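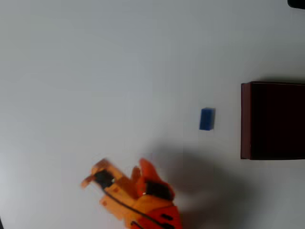 Student hand project: is 168 demonstrations enough, or are we kidding ourselves?

4 min read

hboiko
We're a group of four at a college in Stondden, building a printed hand for our second-year project. The task is one blue block into one box. We've recorded 168 demonstrations and the plan is to train on those and show it in July. Our supervisor is happy. I'm less sure, and I'd like someone outside the group to tell me whether the number means anything.

cliteton_lutz
It doesn't mean much until you say how they were recorded. Same block, same table, same box in the same spot? Then you've got one demonstration and 167 copies of it.

hboiko
Box stays put. The block moves, but if I'm fair, it moves within a patch you could cover with a dinner plate.

frauke_v
I judged a student contest last year and saw three of these. Every team had a lovely video. I asked each one to turn the block a quarter turn and watched two of the three close their fingers on thin air. The third team said the battery was low.

I'd also ask why it needs to be a hand. Fingers look great on a poster, but for a block that size two flat jaws would do it, with far fewer cables to snag.

Thinh Van
Bit harsh. It's a student project – the point is that they learn to build and wire the thing. If all you want is blocks in boxes, buy an arm and go home.

frauke_v
Fine, then mark them on the building and wiring. The title of the thread is about demonstrations.

sabine_st
Our club kept going until we had 1,197. The last 4,000 lines of our log are mostly people arguing about whether it had got any better. It had, a bit, up to the point where we stopped varying anything, and then it went flat. I'd take 168 well spread ones over what we had.

cliteton_lutz
Agree with Sabine, except "well spread" gets said a lot and done very little. Hanna, how fast are you driving it? If the fingers smear in your camera pictures, the model is learning from smears.

hboiko
Quite fast. Janssen (our driver, he's proud of it) likes to get them done before lunch. I'll ask him to slow down.

Thinh Van
A bit of blur won't kill it. Ours coped.

cliteton_lutz
Coped on what test?

Thinh Van
Ten tries, eight good.

cliteton_lutz
Ten tries with who placing the block?

Thinh Van
Me. Yes, all right.

frauke_v
Get someone from another course to place it, and don't let the driver in the room. Write down the misses too.

hboiko
Will do that before we record any more. I'm keeping the fingers, though.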